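Do you need a special cleaner for a white table?

Every few months somebody tries to sell me a spray for white tabletops. The latest was from Brustik, and the label promised a "deep optical white". I have my doubts about anything that promises optics.

My own routine is duller. Crumbs off first with a dry cloth, then a second cloth wrung out in warm water with a drop of washing-up liquid, then a dry one again. The last step matters more than the soap. Most of the greyish film people complain about is old cleaner that was never wiped away, and a fresh coat of spray on top will shine for an afternoon and then look worse.

I am also unconvinced by the magic sponge. It does lift pen and tea, I'll give it that, but it is a very fine abrasive. On a smooth, glossy top you end up with a dull patch exactly where you rubbed, and it shows every time the light comes in low. Try it on the underside first, if you must try it.
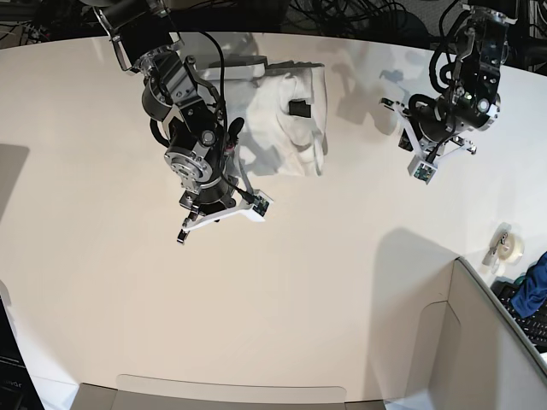

Keerthana Acharya wrote in to say that I'm too hard on the sponge, that she has used one on her white table since September with no dull patch at all, and that the trick is to keep it soaking wet and press as if you were dusting an egg. Fair enough. I'd still like to see that table in 2 years.

Bicarbonate paste gets recommended everywhere. For a tea ring, leave it on for 20 minutes under a damp cloth and lift it off without scrubbing. It worked on one of my rings and did nothing whatever to the other, so make of that what you like.

Turmeric is another matter. Wipe it up at once, and if a yellow shadow stays behind, put the table by a sunny window for a few days before you spend money. Daylight has done more for mine than any bottle – and I have bought a few bottles.

Never bleach and vinegar together, whatever your aunt's leaflet says. And felt pads under the fruit bowl.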